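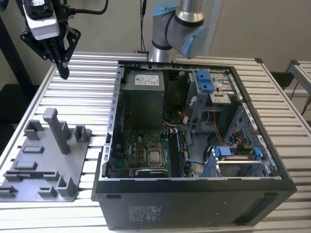 *Slatted aluminium bench top, with the off-white wall behind.*

# Leaving a leased hall: which fittings may a shared workshop take with it?

**Hurnetti Community Workshop**

Our association occupies a leased hall of 100 square metres and has given notice that it will not renew. The lease ends in February. We are seeking guidance from organisations that have been through a similar departure, in particular on the boundary between fixtures, which we understand pass to the landlord, and chattels, which remain ours.

The lease contains a make good clause requiring the premises to be returned "in the condition recorded in Schedule 2, fair wear and tear excepted". Schedule 2 is a condition report prepared when we moved in. It describes the floor, walls, windows and toilets in reasonable detail but is silent on shelving, lighting track and power outlets. Several of these have been altered over the years by different groups of members, and the correspondence from that period is incomplete.

We would be grateful for views on the following matters:

- whether benches and storage panels secured to a wall are to be treated as fixtures;
- whether we should offer to leave the additional power outlets in place, or remove them and patch the wall;
- how much detail is needed in the inventory that accompanies our departure (our own register runs to 745 lines);
- what should be done about office computers and other equipment which we do not intend to move.

The landlord has been courteous throughout, and we would prefer to settle these points by agreement. We have not yet sought legal advice. The managing agent has proposed a joint inspection on a Tuesday and has asked for a list of items in dispute beforehand.

---

**Majimbun Tenancies Desk**

The following is general information and should not be relied upon as legal advice. The position varies between states and territories and depends on the wording of the lease.

## Fixtures and chattels

The usual starting point is the lease itself. Some leases list "tenant's fixtures" and provide that they may be removed at or before expiry. Where such a list exists, it will generally settle the matter. Where it does not, two considerations are commonly applied: how firmly the item is attached to the building, and the purpose for which it was attached.

An item resting on its own weight is ordinarily a chattel. An item bolted, glued or built in is more likely to be a fixture, although this may be displaced where the attachment was only for the item's better use or for safety. A tall bookcase held to the wall by a safety bracket, for instance, is often treated as furniture. A built-in cupboard that forms the only wall between two rooms is not.

Items installed by a tenant for the purposes of its trade or activity may also be removable, even where they have become fixtures, provided that removal does not cause serious damage and takes place within the permitted time. The last point deserves close attention. Rights of this kind can be lost if the tenant hands back the keys first and seeks to return for the items later.

We suggest that you sort the disputed items under these descriptions:

1. Freestanding, with no attachment to the building.
2. Attached for stability or convenience, and removable with hand tools.
3. Attached in a way that would leave visible damage on removal.
4. Forming part of the electrical, plumbing or fire services.

Items in the first group may simply be taken. Those in the second should be listed, with a statement that the association intends to remove them and fill any holes. The third and fourth groups should be raised with the agent in writing before the inspection.

## Small storage fittings

Disagreements in our experience tend to arise over minor fittings. A storage panel, a hook rail or a set of holders costs little, but a wall carrying many fixing holes can be expensive to repair and paint. 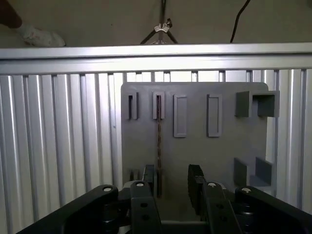
*A drill bit held upright in a slot holder on a grey plastic panel.*

It is worth checking how each fitting is mounted before it goes on the list. Where a panel hangs from a rail, the panel may be a chattel while the rail is a fixture, and the two should be entered on separate lines. Photograph the wall after removal as well as before. If the paint beneath has kept its original colour and the surrounding wall has faded, ask the agent whether this will be accepted as fair wear and tear. Do not assume that it will.

## Power outlets

Additional outlets should not be removed by members. Any alteration to fixed wiring must be carried out by a licensed electrician, and the certificate retained. If the outlets were installed lawfully and are in good order, many landlords are content to keep them. Offer this in writing, attach the original certificate if it can be found, and request written confirmation that no make good is required for those outlets.

If no certificate can be found, engage an electrician to inspect the work before the agent does. It is better to learn of a defect from your own contractor.

## Equipment that is not being moved

Goods left behind at the end of a lease may be treated as abandoned, and the cost of storage or disposal may be recovered from the former tenant. Nothing should be left on the understanding that "the next occupant might want it" unless the landlord has agreed in writing.

Computers require separate handling on account of the information they may contain. Membership records, payment details and correspondence can remain on a drive long after the machine has ceased to be used. The storage should be identified, erased by a suitable method or destroyed, and the action entered in the register before the machine is offered to anyone. A machine that no longer starts may still hold a readable drive.

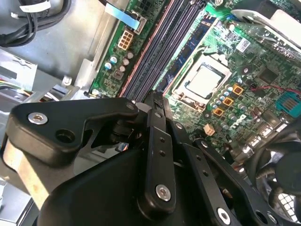 ## The joint inspection

Bring two printed copies of Schedule 2 and walk through the premises in the order in which it is written. Record only what both parties can agree upon, and mark everything else as "to be discussed". There is no obligation to sign on the day. A tenant who signs a revised condition report without reading the notes in the margin may find that a concession has been made on its behalf.

Please also confirm who has authority to speak for the association. One person should attend for that purpose, with another to take notes.

---

**Skikik**

We went through this with a hall of much the same size. Our view is that you should just take the benches and leave everything else. The agent spent most of the inspection looking at the carpet and the oven.

As to the inventory, ours was a single page and no objection was raised. 745 lines seems excessive. The landlord is not interested in your screwdrivers.

One further matter - check the gutters. Our lease made the tenant responsible for clearing them and this had been overlooked by successive office holders.

---

**Flostero Tool Library**

We agree with most of the advice given by Majimbun Tenancies Desk, and would respectfully caution against the suggestion that the benches may "just" be taken. It depends on whether they are attached. Our organisation removed a bench of its own in good faith and was subsequently asked to pay for the plasterboard behind it.

The following comments are confined to the inventory and the disposal of surplus equipment.

## Two lists

The internal register and the departure inventory serve different purposes, and it is a mistake to submit one in place of the other. The register should remain with the association. The departure inventory should contain only those items about which the landlord has an interest: anything attached, anything listed in the lease, and anything you propose to leave.

We adopted a threshold of $50 for the internal register at the time of our own move. Items below that value were packed by category and recorded by the box, as in "hand files, assorted" or "clamps, small". Borrowed items were recorded individually whatever their value, and were returned to their owners before packing began. We would recommend the latter step in particular. It took several weeks longer than had been allowed.

Each box was given a number on two adjoining sides. Labels placed on the lid could not be read once the boxes had been stacked.

## Surplus computers

Our members wished to pass older desktop machines to local households. We would advise the following order of work:

- Establish ownership. Some machines held by community groups are on loan from a council or school, and the group may have no right to give them away.
- Remove or erase the storage, as described in the answer above, and keep a note of the serial number.
- Decide whether the machine is to be passed on complete or used for parts. Memory modules are often worth retaining, but should be kept with a note of the type, as different generations are not interchangeable. 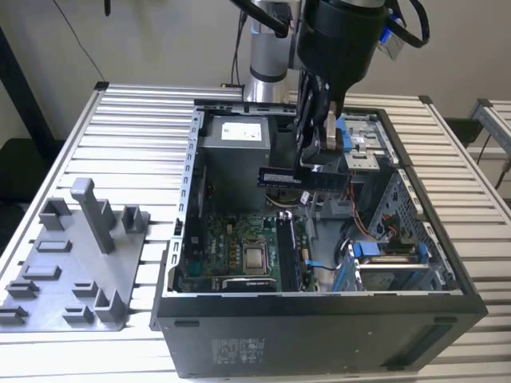

- Have any machine that will be given away electrically tested and tagged by a competent person, including the power lead.
- Obtain a signed receipt from the recipient stating that the machine is supplied as is and without warranty.
- Send the remainder to an electronic waste collection point. Many councils do not accept computers in kerbside bins, and some collection points limit the quantity that may be delivered at one time, so a telephone call beforehand is advisable.

Items bought with grant money should be set aside until the funding agreement has been read. Some agreements require the funder's consent before an asset is sold or given away, and may continue to apply after the project itself has closed.

## Timing

Request the return of the bond or bank guarantee in the same letter that encloses the keys. State the number of keys, including those for the meter box and letterbox, and ask for a signed acknowledgement. Insurance should not be cancelled until that acknowledgement has been received. Ours was due to lapse at 4 pm on the final day of the lease, while the removalists were still on the premises, and an extension had to be arranged by telephone.

---

**Hurnetti Community Workshop**

We thank all respondents. The attached items have been sorted into the groups suggested and the list has been sent to the agent. An electrician has been engaged to inspect the outlets, as the certificate for the rear wall cannot be located. The lease does contain a reference to gutters, and we have written to the landlord to clarify its meaning.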